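Objet : Re: [brarero] Bourse aux vêtements de février

Bonjour,

Deux points pour finir.

1. Étiquettes : il en reste 146, format Caron. Merci de noter la taille au feutre.

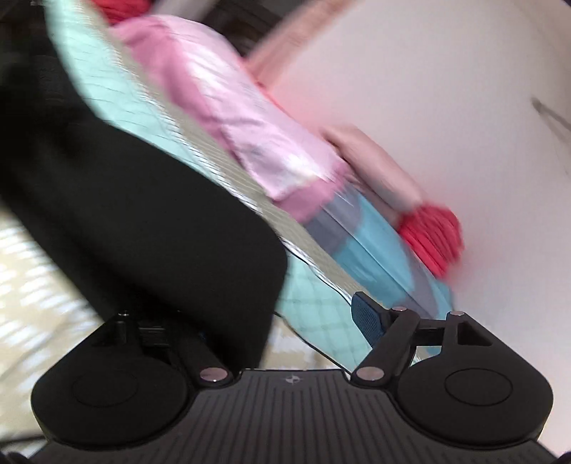 2. Dépôt : limite de 11 articles par famille, linge de lit compris. Pliez avant de venir. 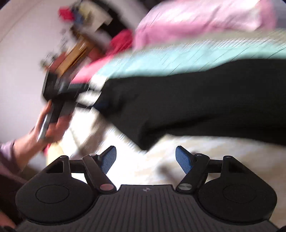

Le secrétariat, association Plumo, liste Brarero

La salle Gerico ouvre à 9 h.

> Message précédent :
> L'an dernier, 474 articles déposés. Peut-on monter à 500 ?

Oui pour 500.

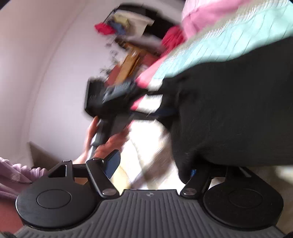
Les invendus se reprennent avant 18 h.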